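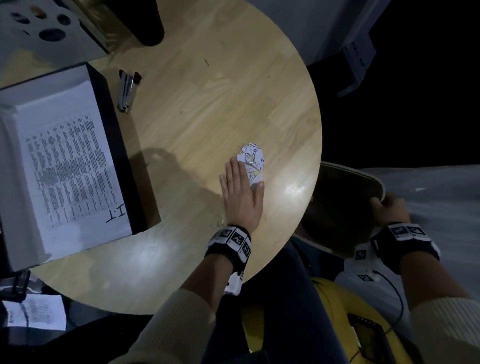
しわになった紙の伸ばし方と、机まわりの紙の片づけ

レシート、取扱説明書の切れ端、子どもが持ち帰ったプリント。捨てるつもりで丸めた紙が、あとから必要になることがあります。うちでは月に一度、食卓の上に紙をまとめて出して、残すものと捨てるものに分けています。以下はそのときの手順です。

1. 机の上を拭いて乾かす
木の天板は、見た目がきれいでも油や水気が残っていることがあります。固く絞った布で拭き、乾いてから紙を出します。印刷面を下にするときは特に気をつけてください。濃い色のインクは木目に移ると落ちにくく、白木に近い明るい色の天板では目立ちます。

2. 丸まった紙は、まず手で開く
いきなり引っ張ると、端の破れが中へ進みます。机に置き、中央に手のひらを当てて、外へ向かってゆっくり押します。指は軽く開いておくと力が散ります。こすらずに、押して離す、を繰り返します。破れてぎざぎざになった縁は最後に回し、破れ目に向かって両側から寄せるように押さえます。

片手で伸ばすときは、もう一方の手で紙の反対側を押さえるか、重しを置きます。浅い丸い入れ物やふたのように、底が平らで縁のあるものが使いやすいです。金属の底はざらつきがあると紙に跡がつくので、あいだに布を一枚はさみます。

3. 重しをして置く
手で伸ばしただけでは、しばらくするとまた丸まります。白い紙にはさんで、厚い本を3冊のせ、12時間置きます。新聞紙はインクが移るので使いません。急ぐときはアイロンでもかまいませんが、必ず当て布をして低温でかけ、スチームは切ります。レシートなどの感熱紙は熱で真っ黒になるため、アイロンは使えません。以前、保証書に貼ってあったレシートごとかけてしまい、日付が読めなくなりました。それ以来、感熱紙は本だけで伸ばしています。

4. 破れの直し方
長く残すものには、普通のセロハンテープを貼らないでください。数年で黄ばみ、のりが染み出します。文房具店にある補修用の薄いテープを、裏から貼ります。小さな破れなら、でんぷんのりを楊枝の先で薄くつけるだけで足ります。つけすぎると波打ちます。

5. 仕分けの箱
ふたのない浅い箱か書類トレーを机の左に置き、残す紙はそこへ入れます。深い箱は下のものが見えなくなるので向きません。表や一覧のように字の細かい紙は、内容がわかる短い印を右下に太めのペンで書いておくと、あとで全部読まずに済みます。印は書く場所をそろえるのが大事で、うちは全部右下です。

捨てる紙は別の袋に入れます。名前や番号のあるものは、丸めずに平らなまま重ねておくとシュレッダーに通しやすくなります。

6. ホチキスについて
ホチキスは箱のすぐそばに、いつも同じ向きで置きます。とじるのは仕分けが全部終わってからです。途中でとじると、順番を直すたびに針を抜くことになり、紙の角が傷みます。針を抜いた穴は、裏から爪の背で軽くなでると平らになります。

しわの残った紙はとじる前に必ず重しをかけてください。伸びきっていない紙を束に混ぜると、そこだけ厚くなって針が曲がります。

7. 量の目安
一度に広げるのは14枚までにしています。それ以上出すと机が埋まって、伸ばす場所がなくなります。丸い机は角がないぶん置ける量が少ないので、椅子をひとつ横に寄せて、済んだ紙の仮置き場にします。

読者からの補足
Lesego Malulekeさんから、しわの強い包装紙には霧吹きを裏から軽くかけ、吸い取り紙にはさんで本をのせるとよい、と教えてもらいました。試したところ、厚手の茶色い紙ではきれいに伸びました。ただし、インクジェットで印刷した紙はにじむので霧吹きは避けてください。

2018年8月9日 「4. 破れの直し方」にのりの使い方を追記しました。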